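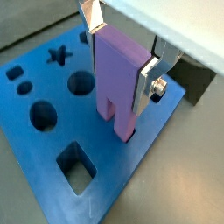 Figure 2. Blue shape-sorter board with holes of different shapes, and a purple block held above it.

3.2 Materials and shape vocabulary

The study of Hubmann on shape words at home left open one question: do children learn the names of uncommon shapes from adults, or do they invent their own? We collected the words used by 25 families in Berkby and Skulau during free play with sorting toys (Figure 2). In both towns the parents were asked to speak as they normally do, and no list of words was given to them before the visit.

The recordings contain 303 naming events. We count as a naming event every use of a noun or an adjective which refers to the form of a block or of a hole. Words for colour were left out, also when they clearly served to point at one block ("give me the purple"). Two coders worked on the transcripts separately, and where they did not agree, Elfriede Hubmann made the final decision.
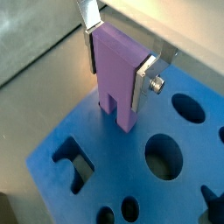
For the circle and the star, nearly all speakers used the standard word. The picture is different for the arch. In Berkby the adults preferred "bridge", while in Skulau "door" and "gate" were both frequent, and one family said "trousers" during the whole visit. The children mostly took over the word of the parent, but 8 of them changed it at least once. Such changes came often when the block was turned, so that the open side was now at the top; one girl then called it "cup".

This agrees in part with Teixeira, who describes the names for shapes as names for objects which were borrowed for a moment. We would be more careful. The word "trousers" was kept by its family in every position of the block, and the same was found for "gate" in two families of Skulau. The Jostden word list, which we used for comparison, has no entry for the arch, and therefore we cannot say if these words are older in the region. The oval is treated separately in Section 3.3.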